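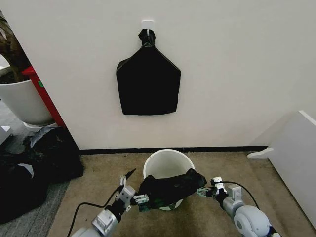
Skullard bag-handling set: read this before training

Skullard is 537 teleoperated episodes of a two-arm robot working with black bags and a small white bin. Quyên Hầu maintains the card and the loader. The Pulodby team uses it to test whether their bimanual policy can cope with thin, floppy material. My own view is that it mostly tests whether a policy can cope with this one corner of this one building.

Contents

537 episodes, 25 frames per second, head camera plus joint states for both arms. 106 episodes are held out. Gripper commands are logged as targets, and measured finger width is a separate field. Please don't mix them up. Cerotgate's first baseline did, and its grasp numbers should be ignored.

Known problems

The held-out split was drawn at random from the same sessions as the training split. Wall, carpet, bin and planter are all shared, so a good score says little about a new room.

Segmentation is weak on black bags. The Issahaku mask model likes to merge the bag in the grippers with whatever dark thing is nearby, and a bag hanging on the wall gets picked up as a second target.
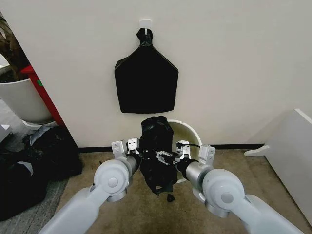

We tried a depth cutoff to separate them, and it helped in the easy cases only. Masks are shipped anyway, under masks_auto, and I would not train on them without looking at a few hundred first.

Success labels come from one annotator. "Bag seated on rim" has no written threshold. Treat any claimed gain of a point or two as noise.

Loading

Run the loader with --split heldout to get the evaluation episodes. Version 1 files need the timestamp fix in tools/resync, and episode 1514 still fails it (IDs are not consecutive).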